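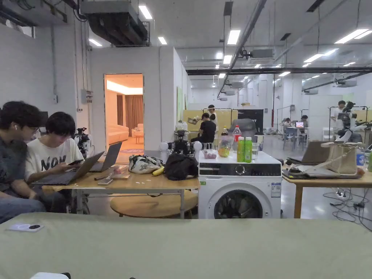
Upstairs study room, side tables. Two laptops open at the wooden table.

Home Tickets Knowledge base Status Log out

Ticket 152: Wi-Fi drops in upstairs study room, Plavham building
Opened by: Védís Brøndum
Assigned to: Oluf Gunnlaugsson
Opened: March 2021
Priority: normal (was low)

Védís: People upstairs keep losing the connection. Full bars, nothing loads, then it comes back by itself. Phones and laptops both. I was told last time that this was "interference" and I would like to know from what.

Oluf: Fair question. I didn't write that note and I don't believe it either. Interference is what gets written down when the ticket has to be closed by Friday. Pulled the access point log. Signal is fine and clients stay associated during the drops, so whatever is failing is behind the radio.

Oluf: Called Egilsson (they hold the service contract). They recommend a second access point. I asked how a second one would help if the first one has good signal and light load. They said it usually does. Declined for now.

Védís: They recommended that for Ulgate too. Ulgate bought two and still complains.

Oluf: Noted. Firmware next. The release notes say "improves stability," same as the last three sets. Installed it anyway so that Egilsson can't ask me whether I installed it. Drops continued the next morning.

Oluf: Left a ping running to the gateway and another to an outside address. When it fails, both fail together. That clears the provider, which I did not expect. Felitz router is reachable from downstairs the whole time.

Védís: It seems worse when the room is full. I know that sounds like guessing.

Oluf: It is guessing, but it's better than theirs. Checked the address pool. The upstairs network hands out 60 addresses and keeps each one reserved for 36 hours. Anyone who came in yesterday with a phone and a laptop is still holding two. The pool was full when I looked. That would explain new arrivals getting nothing. I don't think it explains people already connected being dropped.

Oluf: Shortened the lease to two hours and widened the pool to 80. Also swapped the patch cable between the switch and the access point, because the port counter showed errors and the clip was broken. Yes, I changed two things at once. I'd rather have done them a day apart but the room was booked.

Védís: No complaints today. I'm not calling it fixed.

Oluf: Me neither. Port errors are at zero since the swap, so my money is on the cable. Leaving the ticket open for another week with the ping running. Please don't let Egilsson close it from their side.

Status: monitoring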